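Search this notebook
Search

Teleop notebook – Drasen task set, April

Started after lunch with the Histerden sim build. Jennylyn on the hand controller, me on the log. Re-mapped the wrist roll before anything else, because the old mapping turned the wrong way when the operator leaned left. Deadband is now 2 degrees. She says it feels slow but steady, so we keep it. 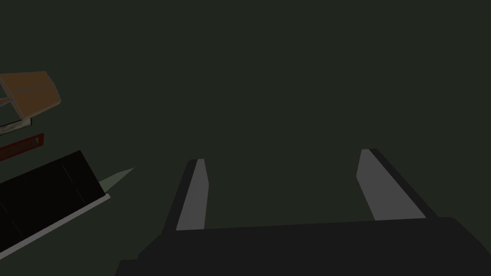 Wrist view, fingers open, nothing held.

Replay of demo 1538 still drifts from the recorded path toward the end. I think the controller stream and the joint log are on different clocks. Betancur had the same complaint on their side and fixed it by stamping both at the receiver. Will try that before we collect more.

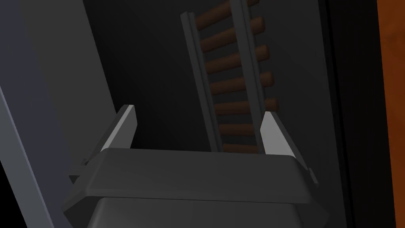
Approach angle is what new operators get wrong most. They drive straight in and fix the wrist late, and the policy then learns the late fix too. I want the wrist lined up early, while the fingers are still open and short of the target. With the ladder-like piece the rails give a good line to sight along, and the brown rungs show up well against the dark gray wall. Adding that to the operator sheet.

To do:
– receiver time stamps
– two more practice runs for Jennylyn with the new roll mapping
– ask Lisdale for the older grip settings

Last updated: April, 4:40 pm
Questions about this notebook: Jennylyn Mercado | © Drasen task group | Back to top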